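Rendico Tabletop Kit – Frequently Asked Questions

Last updated 3 June 2026

What is the Tabletop Kit?

The Tabletop Kit is a rental package for teams that want to record and test pick-and-place work with a robot arm or a head camera. You get a table, back panels, lighting, a set of objects, and the software that keeps your recordings in order. You bring your own robot. If you do not have one, see the question on partner arms further down.

Who is it for?

Most of our customers are small robotics companies and university labs. A few are warehouse operators who want to try an arm on their own goods before they buy one. You do not need a software team to use the kit, but you do need one person who is comfortable setting up a camera and reading a log.

What comes in the standard package?

The table, with adjustable feet. A set of back panels and one side panel. Two lights with stands. The Grokwood object box. A license for Tunau, our recording software, for as long as the rental runs. A printed setup guide.

Cameras are not included. We tried including them and most teams swapped them out in the first week.

What is in the Grokwood box?

The box holds 100 objects. They are a mix of play food, real packaging, stationery, dishes, and small household things. We chose them for differences in shape, weight, surface and color. Some are easy to grip and some are meant to give you trouble.

Fresh food is never in the box. If you want real fruit on the table, buy it locally and enter it in Tunau under "own objects".

Can I use my own objects?

Yes. Tunau lets you add as many as you like. Each needs a name, a weight and one photo. If you are testing for a real job, we suggest you use the real goods as early as you can.

Which robots does it work with?

Any arm that can be mounted at the table edge or on its own stand. The table top is rated for objects only, so please do not bolt an arm to the middle of it. Mobile robots with two arms also work, as long as they can get close enough to reach the back third of the table. Check this before you order. Send us the reach figure from the data sheet and Gholamreza Nikzad in technical support will tell you if it will fit.

I don't have a robot. Can you supply one?

We can rent you a Pretorius arm with a two-finger gripper, subject to stock. It is billed separately and has a longer minimum term than the kit. Ask for a quote.

How much does it cost?

The standard package is $1,435 per month. The package with the second object box is $1,807 per month. Both prices include software and phone support. Shipping is extra and depends on where you are. The deposit is $3,000 and is returned after we have checked the kit in.

Is there a minimum rental?

Two months. After that you can stop at the end of any month with 14 days' notice.

How long does setup take?

Plan for one day. The table and panels go up in a morning with two people. The afternoon is for lights and camera position. Do not skip the lighting part of the guide. Mandla Ndlovu wrote it after visiting customer sites, and it covers most of the problems that people call us with.

Why is everything white?

A plain surface makes it simple to find the edges of an object in the video, and it makes a bad light setup easy to spot. It has drawbacks too. Pale objects are harder to separate from the table, and a model trained only on white may do badly on a wood counter. We sell table covers in gray, green and a wood print for this reason. They go on without tools.

How should I lay out the objects?

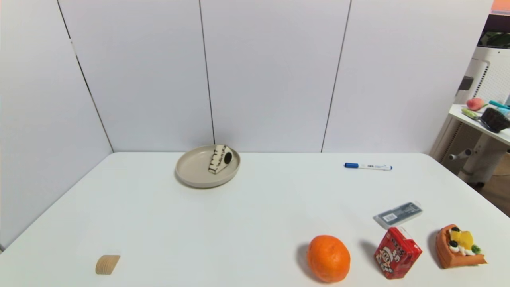 Tunau comes with a set of layout plans, and you can follow them or ignore them. The plans say which objects go out and which zone each one belongs in, but they leave the exact angle to you. Vary it. Lay long things at a slant, the way the dark flat case lies behind the little red drink carton, so the gripper has to turn before it closes. Leave some items near each other and keep a good stretch of table free for placing, as between the small tan piece at the left and the orange. A plate toward the back with one thing resting on it is a useful start for "take it off the plate" tasks, and the marker off to the right of it makes a good second step. Change the layout between recordings, even if the task stays the same.

How many objects should be out at once?

Start with a few and add more when your success rate is steady. A crowded table is a fair test, but it is a poor place to look for a calibration error.

What happens if something breaks or goes missing?

Normal wear is covered. Crushed cartons and scratched play food are expected and we replace them free of charge. Lost objects are charged at cost. Damage to the table top from a gripper or a dropped tool comes out of the deposit, and we send you photos before we charge anything.

Who owns the recordings?

You do. Tunau stores them on your own drive. Nothing is sent to us unless you attach a file to a support request, and we delete those files when the request is closed.

Can I buy the kit?

Yes, after the first two months. Half of the rent you have paid comes off the price. Maja Czerwiński handles sales and can send you a figure for your package.

Do you offer training?

We run a half-day online session each month for new customers – it is free and you can send as many people as you want. On-site training is available in some areas. Pei-shan Yen runs both and can tell you the next open date.

How do I return it?

Keep the boxes. Book a pickup in your account, pack the panels in the sleeves they came in, and put the object list on top of the Grokwood box. Custom objects should stay with you. If one ends up in our box by mistake, we hold it for 30 days.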